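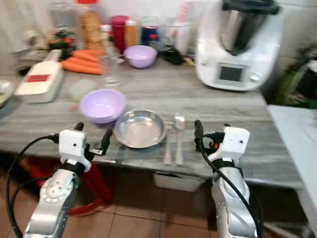
Steel plate, lavender bowls, glass and carrots on the gray table, Pullport.

Visit report: Bosik open day, Pullport works, Clilatham
30/11/2021

Bosik makes and tests everyday tableware and small kitchen goods, mostly for canteens, school kitchens and rental apartments. The Pullport works is on the east side of Clilatham, behind the rail yard. It opens to outside visitors once a year. The last opening was planned for May and moved to the fall. Entry was free with a booked slot, and each group had 10 people.

I went to see the wash test and the stacking test, and to find out how the firm decides what goes into a basic table set. The first two are covered by a printed handout. The third is not, so most of my notes are on that.

Arrival and route

The entrance is on the yard side and is poorly signed. Visitors leave bags in a locker and walk one fixed route: pressing shop, molding shop, wash room, table room, store. The pressing shop was running. Ear plugs were handed out at the door and were needed.

Pressing shop

Stainless plates are pressed from flat blanks, trimmed, and rolled at the edge. The shallow round plate is the shop's main item and the press makes 2,000 in a shift. Two finishes are offered, brushed and polished. The brushed finish hides scratches better. The polished finish sells better, according to the guide, and gets more complaints after a year of use. Bosik prints this in the trade catalog, next to the price table, which I thought was fair of them.

The rolled edge is the part that takes the work. If the roll is left slightly open, water stays in it after washing and drips onto the next plate in the stack. Rejects from that fault were in a crate by the door, and we were allowed to handle them. I could feel the gap with a fingernail but could not see it without tilting the plate to the light.

Molding shop

Plastic bowls are molded in the next building. The shop was stopped for a tool change, so we saw the machine open and a tray of cooled parts. Colors are chosen by the customer from a short card. Pale colors show tomato stain sooner, and the firm recommends a mid tone for anyone serving sauces every day. The rim is rounded on all sizes. An earlier design had a flat rim, which chipped when bowls were knocked together in the rack.

Wash room

The wash room has a conveyor dishwasher by Jõgi and two ordinary under-counter machines. The standard test is 300 cycles for plastic and the same for steel, with the same detergent dose. Parts are checked for haze, odor, warping and loose edges. Bowls are also measured across the rim, since a bowl that has gone oval will not nest. The log sheets hang on the wall and can be read by anyone on the route.

Glassware is bought in and only checked for water marks. The glass test is short and I did not find it very informative.

Table room

The table room is where sets are laid out with food and used the way a kitchen would use them. The table has a gray wood-grain top. A shallow round steel plate was at the front edge, with a pale lavender bowl to its left and slightly behind it. Two metal utensils lay side by side to the right of the plate, one of them a spoon. A second bowl in the same lavender was farther back, near the middle, with a clear drinking glass beside it and a small round translucent lid in front of the glass.

The polished plate is a poor choice for photography. Its interior is highly reflective.

The prep goods were on the left half of the table: a bunch of orange carrots laid flat, and a white vegetable slicer box with a red label panel, set down at an angle. There was another plate with food on it at the far left. A row of containers ran along the back, with a tall clear bottle at the left end and green and red vegetables below it.

The point of the room is to find out whether a set works on a table that is also being used to prepare food. Most rental kitchens have one surface for both. A set that looks compact in a catalog can take up most of a small table once the slicer is out of its box and there is a heap of peel next to it. The firm's view is that a basic set should leave a clear strip deep enough for a cutting board. I agree with the rule, but the handout gives no depth for the strip, and boards vary a lot.

Notes from the discussion in this room:

Carrots are used as the standard test vegetable. They are hard, they roll, and they keep well. They also stain pale plastic, so one vegetable covers two checks.

Loose lids are the item most often missing when rental sets are returned. Bosik now sells lids singly in packs of 100, which suits large landlords and is of no use to anyone else. I asked about smaller packs. None are planned.

Slicers are kept in the box between uses. The blades are the reason, but the box also stacks, and a bare slicer does not. The box has to survive a damp cupboard. Several visitors said that theirs had not – the corners go first.

Utensils are laid to the right of the plate in all the firm's own layouts. I asked about left-handed users and was told that the layout sheet can be mirrored on request.

Store

The store is a plain racked hall. Steel is stacked in paper sleeves and plastic is nested in open crates. Picking is done by hand from a printed list. Mixed sets are packed heaviest item first, with the glass in a divided sleeve at the top. The sleeve is made from recycled board and is the same for every glass size, so small glasses rattle. Folded paper is pushed in to stop this. It seems a weak point in an otherwise careful process.

A small counter at the end sells seconds. Plates with a dull spot or an off-center stamp were cheap and perfectly usable. I bought two plates and a bowl. The bowl has a small molding mark under the foot and sits level.

Practical points for next year

Book the first slot if possible, as the pressing shop stops for lunch and the later groups walk through it in silence. Wear flat shoes. The floor between the wash room and the table room is steel grating. Parking at Pullport is limited to the yard, and the yard gate is locked at the end of the last tour. The handout can be requested by mail and includes the wash log format, but not the table room layouts, which have to be copied down on site.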